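**Ticket 1809: Upholstered bench, lounge corner, seat pad shifting and fabric pilling**
Site: Akport, ground floor
Item: Husera built-in bench, gray woven cover
Priority: low
Status: open, pending parts

**Reported problem**

Seat pad moves away from the wall when someone sits down near the corner. Reporter also notes pilling on the front edge and a dull mark about 5 cm long that does not come off with a dry cloth. Clothing left on the seat overnight was listed as a possible cause of the mark.

**Log, July**

09:10. Pad pushed back by hand. Moves out again under load. Gap at the wall measured 38 mm at the widest point.

09:25. Pad lifted. Fixing strip on the underside has lost its grip at the corner end. The other end holds. Lint and sand in the hooks. Vacuumed with the narrow nozzle, then brushed.

09:40. Refitted. Pad holds when pressed straight down, slides when pressed toward the front. Cleaning alone is not a fix.

10:05. Base checked for level. Within tolerance. No loose screws on the frame. Ruled out.

10:30. Mark treated with Flendis fabric cleaner diluted per label, white cloth, blotted. Slightly lighter after drying. No color transferred to the cloth, so dye from clothing is unlikely. Probably a rub mark.

11:15. Second pass with the same dilution. No further change. Stopped there to avoid a ring.

13:20. Pilling removed with the electric shaver on the shortest guard. Weave underneath is sound. No broken threads found.

14:00. Replacement fixing strip requested from Fujimoto, 2 lengths. The part number on the old strip is worn off, so width and hook pattern were sent instead.

**Interim instructions**

- Do not pull the pad forward to reach dropped items. Lift it from the front.
- Do not use adhesive tape on the cover or the wall panel.
- Clothes go on the hooks or in the lost property box. Red and other strong colors must not be left on the seat damp.
- Leave the mark alone until the cover has been off and washed.

**Follow-up, second visit**

Pad still seated at the corner after a few days of normal use, apart from a small drift at the front. Lint is building up again along the wall side. Added that strip to the weekly vacuum list. One red and white garment on the seat, tagged and moved to the lost property box. Fabric under it checked against a white cloth, no transfer.
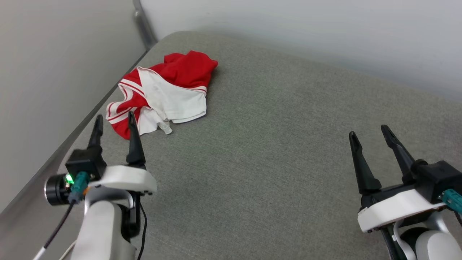
*Posted by: Site Maintenance, Akport | Ticket 1809 | Attachment 1*

Seat surface at the corner by the gray vertical pipe or post. The garment is the one entered under the second visit.

**Remaining work**

1. Fit new strip, full length of the pad, both ends.
2. Remove cover, wash at 30 °C, dry flat.
3. Recheck the mark in daylight.
4. Measure the gap under load. Close if below 5 mm.

Cover must be fully dry before it goes back on. Keep the old strip until the replacement has been matched against it.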